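Carry-on only for two weeks, is it doable?

bindu_s
Flying out in July 2021 with one bag. Mine is a Delov, 800 grams empty. The airline gate fee is $287 if they decide it's too big. Has anyone done this?

Yamuna Pillai
Did it in January. Wash shirts in the sink and wear your heaviest shoes on the plane. Easy.

ilango_r
Easy for you maybe. I tried it and ended up buying a second bag at the airport. Check one and stop worrying.

Yamuna Pillai
Checked bags get lost. Mine went missing for 2 days once.

ilango_r
Once. I've never lost one.

bindu_s
What about gifts? My aunt expects cookies and I can't turn up without them.

thenmozhi
Pack them flat against the back panel with clothes on both sides. Shortbread in a box travels fine, I take the tartan kind every trip.

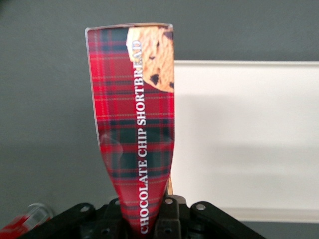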